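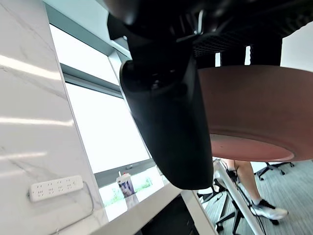 Vekach is my slowly growing dataset of how one Canadian suburb got its roads, and how the roads then rearranged everybody's errands. I'm Laurier Hawthorne, and I typed up most of it from old council minutes and bus timetables. It's desk work, the long sitting kind. The rest is plain CSV.

What's in it: 400 street records, 70 bus stops (some moved twice, poor things) and 18 parking bylaws. Each street has the year it was paved, if I could find one, and the neighbourhood it belonged to at the time.

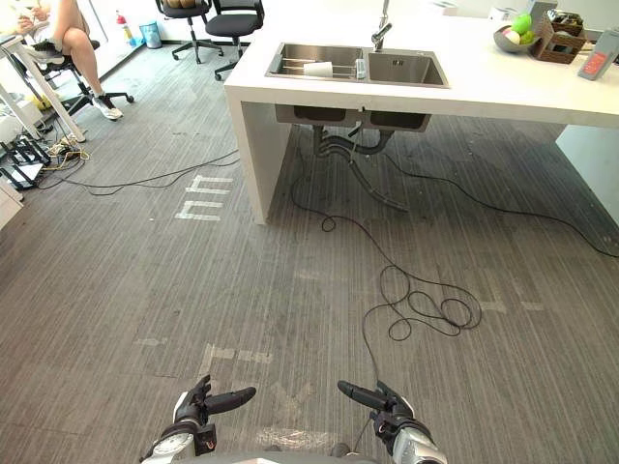 2 min read

Known gaps - the Nguyen Street file is thin, and six of the bylaws have no map. Flonico Centre shows up under two spellings, so search for both. I left the old spellings alone on purpose.

Dates are year first. Blank means I don't know, zero means I checked and there wasn't any.

Using it: help yourself, just credit Vekach somewhere. Corrections are very welcome, especially if you grew up near the Ginent overpass and remember which side the bus stopped on. I'm hoping to add the cycling paths in April.

Last updated 31 January 2021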